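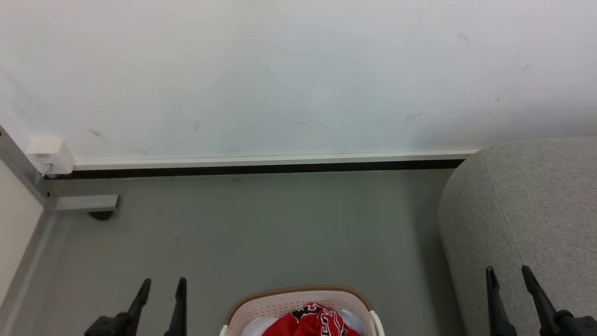

About us > Who we are

Search this site Enter keyword Go

About Finberg Bird and Loft Proofing

Finberg keeps birds, squirrels and bats' neighbours – wasps, mostly – out of the places where people live and work. We fit netting, spikes, mesh and covers to houses, shops, schools and farm buildings. We started as a roofing firm. Customers kept asking us to do something about the pigeons while we were up there, and after a while that was most of what we did.

We now have 11 people. All of them work for us directly and we don't use subcontractors, so whoever comes to look at your building will normally be on the team that does the job.

What we do

Pigeons and gulls take up most of our time. On a flat roof we usually fit tensioned wire or netting. Under solar panels we use a clipped mesh that doesn't go through the frame of the panel. We also clear droppings from ledges, fire escapes and plant rooms, bag the waste and take it to a licensed site.

Squirrels in lofts are the other half of the business. They tend to get in at the eaves or through a rotten fascia board, and closing the hole is joinery as much as anything. We do the timber repairs ourselves. Chewed cable is a job for an electrician and we will tell you if we see any.

We do not treat for rats, mice or bed bugs. If you ring about those we will suggest you try another firm or your council.

Nesting birds and bats

Wild birds, their eggs and their nests in use are protected by law, and so are bats and their roosts. We look before we start. If there is an active nest we will normally come back when the young have gone, and for gulls that can mean waiting until late summer. If we find signs of bats we stop work and ask you to get advice from an ecologist. Some customers find this frustrating, but we can't get round it.

The best time to book gull work is the winter. By May we are often turning it down.

Where we work

Our yard and office are at Buveck, and we cover the town and the villages on both sides of the river. We travel further for larger buildings. We looked after the roofs at the Notarus estate through its refurbishment, and we still go back 2 times a year to check the netting and clear the gutters. The Pandey building, opposite the station, was our first job using a rope access team – it had ledges that a platform couldn't reach.

Last year we passed 1000 completed jobs. Most of them were ordinary houses.

Prices and guarantees

A visit and a written quote are free within our normal area. The quote lists materials, labour and access separately, so you can see what a scaffold or platform adds. Netting and mesh are guaranteed against faults in fitting. Storm damage isn't covered, but we can usually patch a net without replacing all of it.

If something we fitted has come loose, ring the office and send a photograph if you can take one safely from the ground. Please don't go up to look.

Contact Finberg, The Yard, Buveck | Copyright Finberg. All rights reserved | Back to top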